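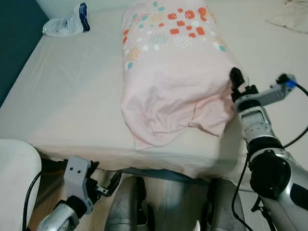

Pink pillowcase with the patterned band, on the cream sheet.

2020-04-18

I have slept badly for most of my adult life, and this spring I decided to do something dull about it. No tea, no app. I get up at the same time every morning, 6:30, and I write down when I woke in the night.

The first thing the notebook showed was that I was going to bed too early. I would lie down at nine, tired, and then be awake from two until nearly five. Now I stay up until 11 – reading in the kitchen, mostly, because the chair there is hard enough to keep me awake. It took 23 nights before the long gap in the middle began to shrink.

The second thing was the noise. Our street in Drundale is on the route to the Laswood depot, and the 681 bus goes past empty after midnight. I had stopped hearing it, or thought I had. On the nights I wore earplugs I woke once, sometimes not at all.
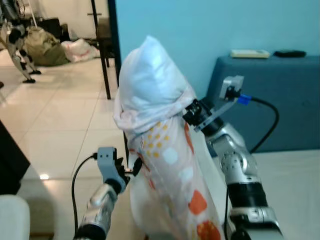 Marit wrote after my last post that earplugs made her miss her alarm, and that she went back to an open window and a fan. I tried the fan for two nights. It covered the bus well enough but dried out my throat, so the earplugs won.

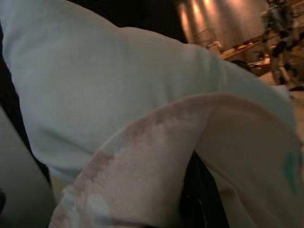
Naps are the part I haven't solved. If I sleep for 30 minutes after lunch I pay for it later, and if I skip it I'm no use by four. For now I go for a walk at that hour, down to the canal and back. I'll keep the notebook going until June and then look at the whole lot together.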